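Support > Tickets > Dryers > Closed

Search tickets

Ticket: Kwok dryer stops before the end of the knitwear cycle
Opened 03/03/2023 by Ruby-Lee McKinnon, Prevberg
Status: closed

The dryer stops with 15 minutes left on the display and the drum light stays on. No error code. It started in December and now happens on every knitwear load. Cottons finish normally. I have cleaned the lint filter and emptied the water tank. Load is mostly sweaters and a few thin cardigans.
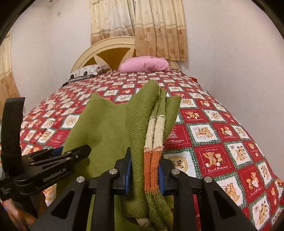

Bindby Appliance Support, Laundry Team

Thanks for the details. Please check the following and reply on this ticket.

Wipe the two metal strips inside the drum with a cloth and white vinegar. Fabric softener leaves a film on them and the dryer then reads the load as dry. Set the dryness level to 3. Run one load without dryer sheets.

Reply from customer:
Wiped the strips. There was a gray film on both. Level was at 1, now at 3. The first load ran to the end. The second stopped early again, at 2 minutes left. That one was a single sweater.

Laundry Team:
A single sweater is too light for the sensor on this model. It needs to touch both strips often enough to get a reading. Use the timed program for small loads.

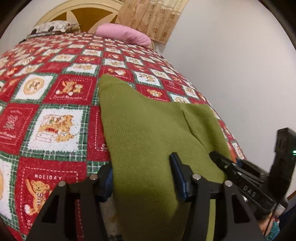 Can I leave the Eltis drying rack in the drum for one item?
Only on the timed program. The rack keeps the item off the strips, so the sensor programs will end early with it fitted.

Customer confirmed that timed drying works. Strips to be wiped monthly. No parts ordered.

200 views
2 comments
Share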